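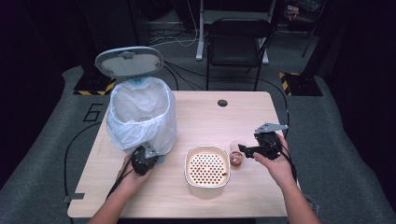

Trash can with the lid up, perforated container, and clear cup on the wood-grain table. Floor mark 6 is at the left.

Kellano Table Waste, version 2

README and data card

Summary

Kellano Table Waste is a set of 203 still pictures of small clearing-up jobs at a table. The subjects are ordinary household things: trash cans with and without liners, strainers, bowls, cups, jar lids, wet paper, peelings, and the liquids that get left in the bottom of something. Each picture comes with a short written note and a list of the items on the table.

The set was put together for people who write or check descriptions of kitchen and dining clutter. It's small enough to read through in an afternoon. It has been used so far for checking object names, for practicing written descriptions, and for comparing how different people judge whether a container is empty.

Maintainer: Lukoševičius
Earlier set in the same layout: Lollilier (place settings and serving dishes)

What is in the download

images/ holds the pictures, all JPEG, full size.
notes/ holds one plain text file per picture, in English.
items.csv lists every labeled item, one row per item per picture.
terms.txt is the word list used for item names.
changes.txt is the log of corrections.

Each picture and its note share a name. A note with no matching picture means the picture was withdrawn after release. The note stays so that old row numbers in items.csv keep working, and its first line says "withdrawn."

Columns in items.csv

picture: name of the picture, without the extension
item: a term from terms.txt
color: the main color as it looks in the picture
material: filled in only when it can be told by looking
state: open, closed, lined, unlined, holding something, empty, or unclear
contents: free text, kept short
near: the closest other item, if there is one within a hand's width
remark: anything else

Blank cells are allowed in material, contents, near, and remark. The state column is never blank. Use "unclear" there.

The state column takes more than one value, separated by semicolons. A trash can with its lid up and a bag over the rim is "open; lined." A cup with liquid in it is "holding something," and what can be said about the liquid goes in contents.

The table and what goes on it

Most of the pictures show a table in the Sida room. The tabletop is a light wood grain with rounded corners and a small round grommet hole toward one side. The floor is gray carpet. The grommet is not labeled as an item. An earlier draft had it under "lid" in nine rows, and those rows have been removed.

Things on the table fall into three groups in the word list.

Receptacles. Trash can, bin, pail, waste bowl, bag standing on its own. "Trash can" is used whenever there is a lid or a pedal, whatever the size. A receptacle standing on the table is labeled the same way as one standing on the floor, with "on table" in the remark column.

Containers with holes. Colander, strainer, drain basket, perforated container. These gave more trouble than anything else in the set. A square container with holes across the bottom could be a strainer, the inner part of a two-piece drain box, or a berry basket. When the use can't be told from the picture, the term is "perforated container." Please don't change these to "colander" on the strength of the holes alone.

Drinking and serving things. Cup, glass, mug, bowl, small dish. "Glass" is for glass only. Clear cups that look like plastic are "cup," with plastic in the material column. If you are torn between the two, write "cup" and leave material blank.

Liners

A liner gets its own row, even when it is draped over a trash can and doing its normal job. The color column for liners uses white, black, gray, blue, green, clear, or translucent white. Clear and translucent white were merged in version 1. They are separate now, and about 80 rows were changed for that.

Fit is described in the remark column with one of these phrases:

over the rim
slipped inside
gathered at one side
tied
not opened

"Over the rim" covers bags that hang down the outside in folds as well as bags turned down in a neat cuff. We tried splitting these and could not get two readers to agree often enough to keep the split.

Liquids and residue

Contents are recorded by look only. Tea, cola, broth, and rinse water can all come out the same reddish brown in a clear cup, so a cup like that gets "reddish-brown liquid" and nothing more specific. The same goes for marks left inside a container. "Brownish residue" is fine. "Tea stains" is a guess and should be corrected where you find it.

Fill level is written in plain words: a little, lower half, upper half, near the top. There are no measured volumes in the set. A few people asked for milliliters. None were taken, and they can't be worked out later from the pictures.

When a perforated container lets the color of the table show through, the color column still gives the color of the container itself. The color coming through the holes can go in the remark column.

Jobs covered

Every note names the job the items were set out for, as far as it could be named. There are 50 pictures where the note says "job not stated." The others use one of these:

scraping a bowl or dish into the trash
emptying a strainer
pouring off leftover liquid
stacking cups
changing a liner
wiping down
sorting lids from containers

A job name covers the setup. It doesn't say how far along the job is or whether it was finished. A single picture of a strainer near a trash can does not show which way the scraps are going, or that there are scraps at all. Readers who need before and after should pick another set.

Notes

The notes are short, two to six sentences. They were written from the picture alone. The writer named the main items first, then gave their places relative to one another, then anything that would matter to a person about to clear the table: an open lid, a full cup close to an edge, a bag that has slid down.

Left and right are always as you look at the picture. "Behind" means farther from the viewer. "Beside" is avoided because it was being used for both.

Things outside the table area, such as chairs, stands, and cables on the floor, are mentioned in some notes and skipped in others. They are not in items.csv. If you count chairs from this set you will get a number that means nothing.

Checks

Two readers went over every row. Where they disagreed on an item name, the more general term was kept. Where they disagreed on color, both were kept with a slash, as in "gray/silver." There are still slashes in the color column, mostly on lids and hinges, where the part is lighter or darker than the body. A search for "/" will find them.

Spelling follows American use: gray, color, labeled. The word list is all lowercase and singular.

Known problems

Small items behind a tall trash can are often missing from the list. A lid that opens upward can hide a good deal of table.

White on white is weak. White bowls set against white liners were missed in the first pass, and some are probably still missing.

The word "step" was used in version 1 for any trash can with a foot pedal and also for low stools. Trash cans now have "step-style" in the remark column. Stools are "stool."

The set leans heavily toward light-colored plastic. There is little metal cookware and almost no dark ceramic.

Most pictures share one table, so the wood-grain background is far too common for anyone who wants to study backgrounds.

Changes in version 2

Clear and translucent white separated for liners.
"Perforated container" added to the word list.
Trash can lids no longer get a separate row unless they have been taken off.
Grommet rows removed.
Fill level changed from percentages to words.
Several notes rewritten where they named a drink.

If you have your own files built on version 1, the liner colors and the fill levels are the two places where a straight merge will go wrong. Picture names did not change.

Using the set

The pictures and notes may be used and passed on for teaching and research, with credit to Kellano Table Waste and the version number. Please keep changes.txt with any copy you share. If you correct rows for your own use, mark your copy as modified in the first line of that file.

Reporting a mistake

Send the picture name, the row as it stands, and the row as you think it should read. One line for each is enough. Name changes are checked against terms.txt first, so look there before writing in about a word. Corrections are gathered up and added to the log in August.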